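Teleop station check, simulated cell, Bivedstead office
Checked by: Savita Shakya
Second check: Deepak Awasthi
Month: July 2024
Task: sorting small objects from the tray, operator driving the arm by remote control

Marks used: OK, FIX (do before recording), NOTE (record can go ahead).

## 1. Operator desk

- [x] **Chair and desk height set for the operator.** OK. Vikas is taller than the last operator, so the armrests went up two notches.
- [x] **Stop pedal within reach of the left foot.** OK. It stops the simulated arm and also closes the episode file. Tested twice.
- [x] **Hand controller charged.** OK.
- [ ] **Cable from controller dock clear of the walkway.** FIX. It runs across the gap between the desk and the cabinet again. Tape it down or go behind the cabinet.
- [x] **Break timer on.** NOTE. Set to 25 minutes. Kiran asked for 20 for new operators. Change it when Kanchan starts.

## 2. Controller mapping

- [x] **Push forward moves the wrist away from the operator view.** OK.
- [x] **Twist left turns the wrist left.** OK. This was reversed after the Josik update and has been put back.
- [x] **Clutch button freezes the arm while the hand is repositioned.** OK, but the button is stiff. Vikas pressed it and got no response on one try out of several. Keep an eye on it.
- [ ] **Speed limit on.** FIX. The limit was saved as 300 mm/s in the profile and loaded as 255. Either number is fine for this task but the log and the profile have to match. Deepak to find out which file wins.
- [x] **Home pose reached from the home button.** OK.

## 3. Scene before the first episode

Go through this part with the overhead view open, before the operator takes the controls.

- [x] **Scene file is the current one.** OK. Scene 1701, not the older one with the narrow table.
- [x] **Arm base is on the table and not sunk into it.** OK.
- [x] **Room loaded with walls, floor and baseboards.** OK.
- [x] **Tray on the table, objects inside it.** OK. Red and yellow pieces and the thin orange-brown one are in the tray, spread apart. No overlap between pieces that I could find.
- [ ] **Tray fully in the overhead view at the start pose.** FIX. The elbow covers the upper right part of the tray. An operator working from this view alone could miss a piece on that side. Either move the start pose or give the operator the side view as well.
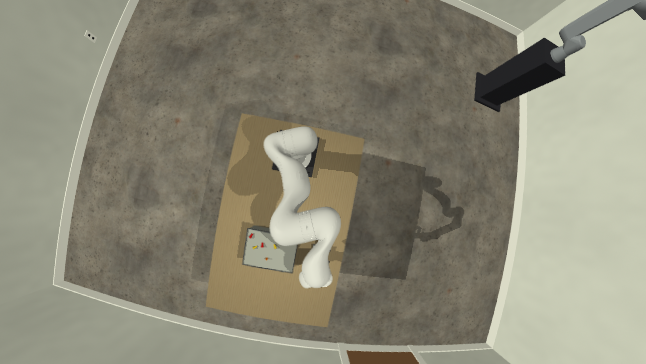
- [x] **Lighting preset matches the task sheet.** NOTE. The strong shadow preset is what the sheet calls for. The arm's shadow on the table is large and Kanchan mistook the edge of it for the arm itself in practice. She suggests softer light for training and strong light only for recording. I agree, but it needs Kiran's approval.
- [x] **Floor texture loaded.** OK. The reddish marks on the floor are in the texture. Please stop reporting them as dropped pieces.
- [x] **Object reset works.** OK. Five resets in a row, every piece came back inside the tray.

## 4. First demonstrations

- [x] **Operator has read the task sheet.** OK.
- [x] **Practice episodes marked as practice.** OK. They go in the Dreseck folder and are not used for training.
- [x] **Approach from above the tray, not across the rim.** NOTE. Vikas came in low on his first try and touched the rim. The rest were good. Show new operators the replay before they start.
- [ ] **Pause at the end of each pick.** FIX. The sheet asks for one full second. Most of the pauses were shorter. The learner has trouble telling where a pick ends without it.
- [x] **Failed picks kept and labeled.** OK. Do not delete these. Press the fail key and carry on.
- [x] **Same operator for the whole set.** OK.

## 5. Recording and files

- [x] **Joint angles, controller input and views share one clock.** OK.
- [x] **Disk space.** OK. Over 2165 GB free on the recording drive.
- [x] **Episode names include operator initials.** NOTE. Vikas was being saved as VK. Corrected to VS.
- [ ] **Backup to the Verstraete server ran overnight.** FIX. The job started and stopped with a login error. Files are still on the local drive.

## Comments

Recording is on hold until the open FIX items in sections 2 and 3 are closed. The cable can be done today and does not need a recheck, just initial it here: ____

Deepak's comment: I would rather change the start pose than add a second view. Two views slow people down, and the pose is one line in the config. I can swing the elbow away from the tray and leave the base where it is - needs a new home pose test afterward.

Kiran's comment: go with the pose change. Leave the lighting alone for now and bring it up at the August check.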